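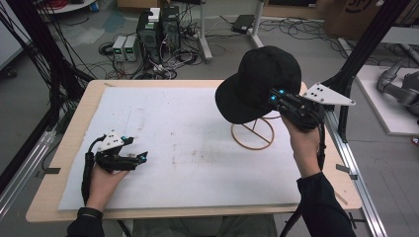
List archive > Buying and Selling

Trimuldale Market Traders' List
Aug 6, 2020
Re: Hat stall takings

> The Rosadora lot say hats are the coming thing. One of their stalls
> took 3,165 in a single month, mostly plain caps. I reckon we should
> give Ciobanu the corner pitch from September and let them fill it.

I'd want to see that 3,165 written down before we hand over the best pitch in the yard. Was it takings or profit? One month at the height of summer tells us very little — anyone can sell a cap when the sun is out.

A plain black baseball cap on a wire stand looks smart enough, I grant you. So did the scarves, and we had 116 of those left over last winter. People picked them up, tried them on and put them back.

Ciobanu want 22 feet of frontage. The corner is 16, and the Stolov bread van needs to get past it. Who moves?

Let them have a side table for a month and show us the book afterwards. If the figures hold up I'll vote for it, but I'm not voting on hearsay.

Plot 16, north side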